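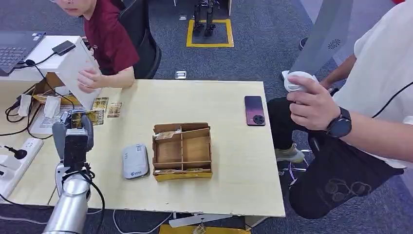
What is a box with dividers for?

It keeps a group of small, flat things in order, so that you can find one without tipping out all the others.

12th August
By Zerrin Kocabaş

Think about picture cards. If you leave them on a table, they slide under papers and get mixed up with phones and cables. A box with walls inside gives each card a place to go. The walls are called partitions. When they cross each other, they make small open rooms called cells or compartments. The box on the table is made of thin wooden boards, and its cells are open at the top, so you can reach in from above.

A card can stand up in a cell or lie flat. Standing cards take up less room. They also need something to lean on, or they slip down.
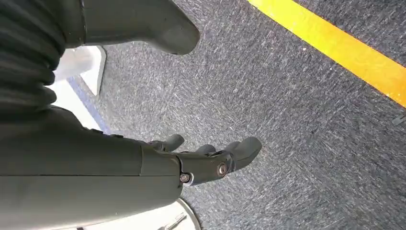
Theophilus Abugri wrote to ask what you should do if your cards are all different sizes. Start with the biggest ones. Put them at the back, where they won't hide the others, and let the small ones stand in front.

Next, pick a rule for sorting. You could sort by color, by picture or by number. A rule is good if a friend can follow it when you are out of the room. I have 839 cards at home and I sort them by place. Rivers go together and so do forests. My first try was by color, and I had one huge gold pile.
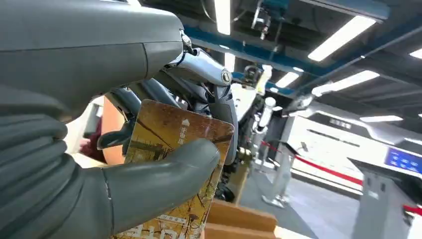
My cards always get bent at the corners, one reader complained, even the new ones. Sharp corners do bend easily. Many cards have rounded corners, like the one with the golden picture and the little white arrow, and those catch less on the sides of a box. Hold a card by its edges, lower it in slowly and don't push. If a cell feels tight, take one card out and start another cell.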